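Tavari gripper trials

The Tavari trials are a bench test for robot grippers, used to compare two-fingered models on everyday objects such as food and tableware. They were drawn up at Nanevau, where the Bortolotti and Goledier grippers were the first to be tested.

Each gripper is fitted to the same arm and makes 15 attempts per object. A lift counts if the object is held for 4 seconds. The first round took in 3,015 attempts.

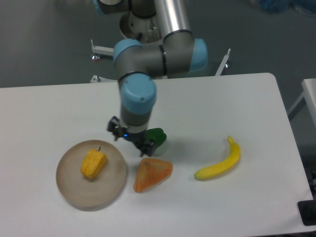 Can results from two different arms be compared?
Only loosely, as the speed and reach of the arm affect the score.

Later rounds added a limit of 10 seconds per attempt. Dropped objects are scored separately from missed ones.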